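The Purple Shirt

Dela Appiah was paid by the hour to fold clothes, and she folded them in a bedroom that Hativero rented for the purpose. The bed had a green pad and a blue sheet on it. The window looked out on leaves. She started at 8 and stopped when the list was done.

The list that morning had 30 items on it. Shirts came first because shirts were what the Nurna could not do. It could do towels. It could do pillowcases if they were laid flat for it. Give it anything with a collar and it would pinch the cloth, lift it, lower it, and pinch it again in the same spot until a person pressed stop.

"It doesn't know where the shirt begins," Ziółkowski had told her when she was hired. He ran the software side and talked about the Nurna the way people talk about a nephew.

"Where does it begin?" she asked.

He thought about it. "You tell us," he said.

She picked up the purple one.

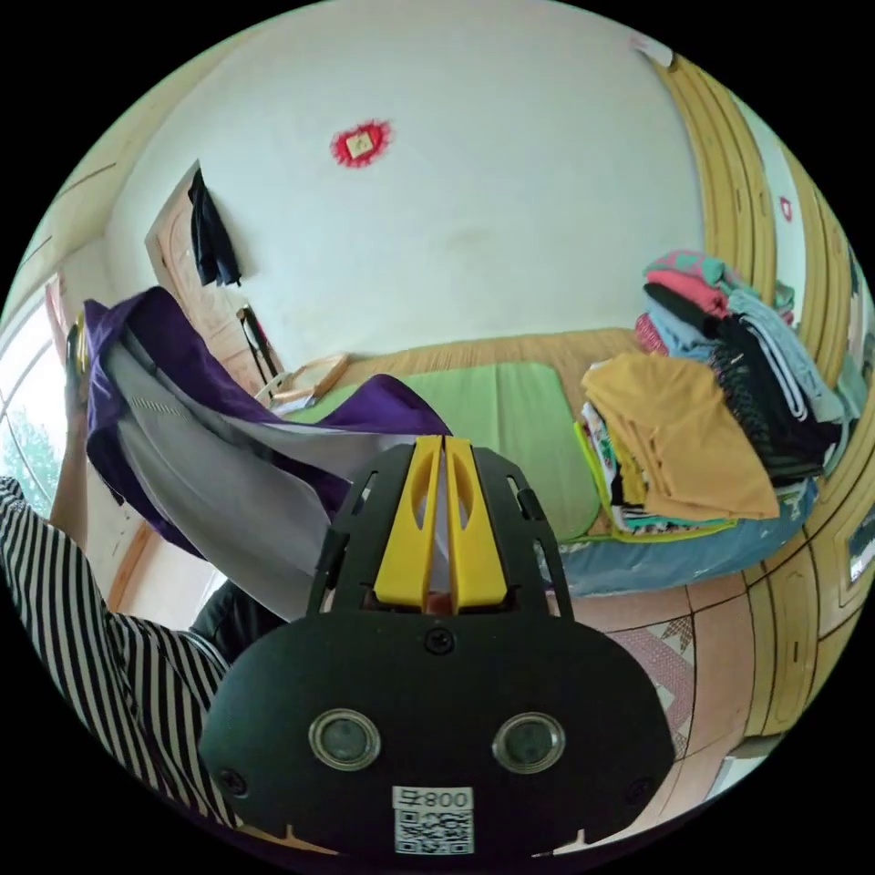

She had never given any thought to how she folded a shirt. Her mother had taught her on a kitchen table in one afternoon, and after that her hands did it. Now she had to do it with two yellow fingers, slowly, and keep the lenses on the work. She found out that she always went looking for the shoulder seam first. She shook the cloth once to make it hang, and while it was hanging she decided everything else.

She told Ziółkowski about the shaking at lunch. He wrote it down.

"The Nurna doesn't shake," he said.

"Then it should."

"It would knock over the lamp."

"There isn't a lamp."

"There'll be a lamp in somebody's house," he said, and went back to his sandwich.

A company called Waltance was coming on 29 October 2024 to see whether the machine was worth buying. They owned small hotels and wanted it for the laundry rooms. Ziółkowski hoped to show them one shirt, start to finish, with no hands helping. In April the best time had been five minutes, and the sleeves had ended up on the outside.

Dela went back upstairs and did the shirt again. She had done it so often that she knew the stitching by feel.
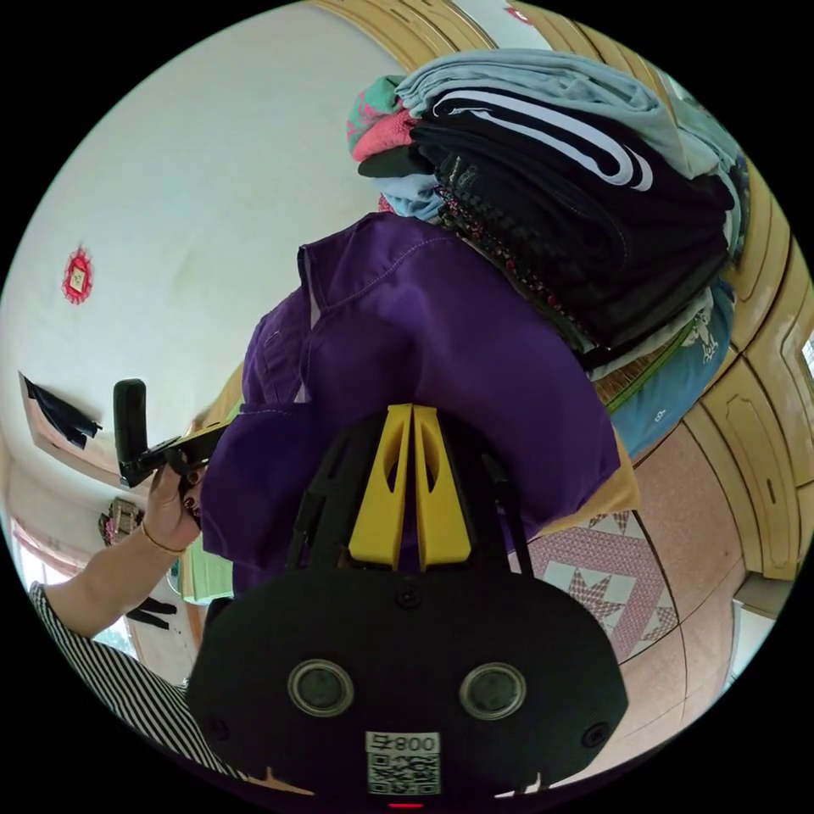 When Waltance came, there were three of them, and they stood along the wall with their coats on. The Nurna took hold of the shirt near the collar. It lifted. Then it gave a small jerk, hardly anything, and the shirt dropped straight.

Dela put her hand over her mouth.

The rest took 219 seconds. One sleeve went under and the other stayed out, pointing at the door. The woman from Waltance picked the shirt up, looked at the back of it, and set it down.

"Towels it does well?" she asked.

"Towels it does very well," Ziółkowski said.

They went down to talk about towels. Dela stayed behind. She tucked the sleeve in, put the shirt on the pile, and asked the Nurna's operator if he could run it one more time, from the shake.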